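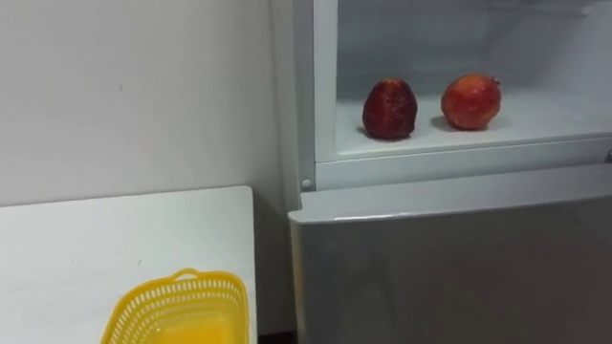
The planner at the Troncoso lab thinks in very short lists. I visited in June, when the software group opened its rooms for an afternoon, and most of my time went to the station where they test fruit handling at a refrigerator. The task in the config file is one line: move fruit between shelf and basket. What the planner gets from perception is hardly longer. With the upper compartment open, two pieces of round fruit on the shelf and the yellow basket on the table, the world state came to four entries - compartment, fruit A, fruit B, basket - each with a pose and a confidence value. The dark, wrinkled fruit on the left and the smoother red-orange one on the right go in as the same class. The team dropped variety labels last year because the planner never used them.

The stack has three layers. Perception is called Fivside and publishes object poses. Faltent is the task planner, a behavior tree with a small search step for picking grasps. Under that is a whole-body controller that takes hand targets and handles balance, at 200 Hz on their setup. I asked why the planner doesn't run faster than it does. It replans only when a pose moves past a threshold or a skill reports failure, and they see no gain in doing it more often.

Reaching with one arm while the other hangs at the side is the case they tune for. The controller shifts the torso toward the refrigerator and treats the lowered arm as part of the balance problem. The hand target is given relative to the refrigerator, so a small change in where the feet are doesn't spoil the plan.
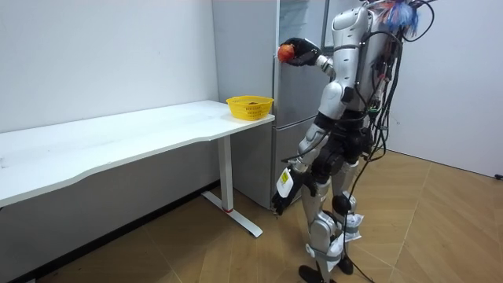 Doors and contact

Door handling took up the longest part of the talk. Faltent has a separate skill for it, with the fingers behind the edge of the door and the thumb on the front. An earlier version planned the full arc from a model of the hinge, and a small error in the hinge position made the forces climb. 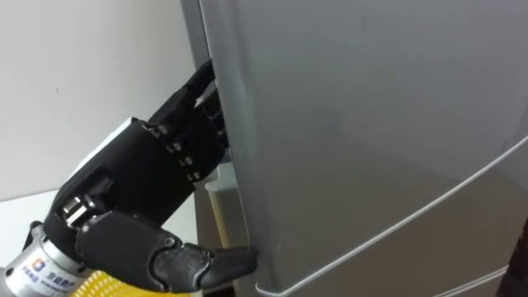
The current version estimates the arc as it goes. It starts with a short pull, fits a circle to the hand positions and updates the fit every few steps. If the force goes over the limit, the skill backs up and tries a new direction. They keep a regression set of 600 logged door motions and replay it against every change to the fit. A full replay takes 43 minutes on one workstation, so it runs at lunch and again overnight.

Most of the bugs they described were in timing. One had the hand target arriving in an old coordinate frame after the torso moved. They now stamp every target with the frame it was computed in, and the controller refuses anything too old.

Grasping next to other things

Fruit on a shelf leaves limited room for fingers. The grasp search proposes 60 hand poses per fruit, throws out those that hit the shelf or a neighbor, and ranks the rest by how far the wrist has to turn.

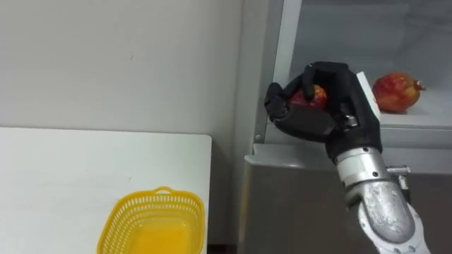
Closing is handled by a simple loop on finger current, with a separate limit for the thumb. I had expected something learned here. They tried it and went back, mainly so that a failed grasp could be traced to one number in the log.

The log viewer is their own tool, Bistell. It puts camera views, the active tree node and the joint currents on one time bar, and you can drag back to any point and restart the planner from that state. I used it for ten minutes and would take it home before anything else I saw. It doesn't yet export to common formats, and loading a long session is slow.

Parking is behind the building, and the entrance is on the side street. The next open afternoon is planned for the fall.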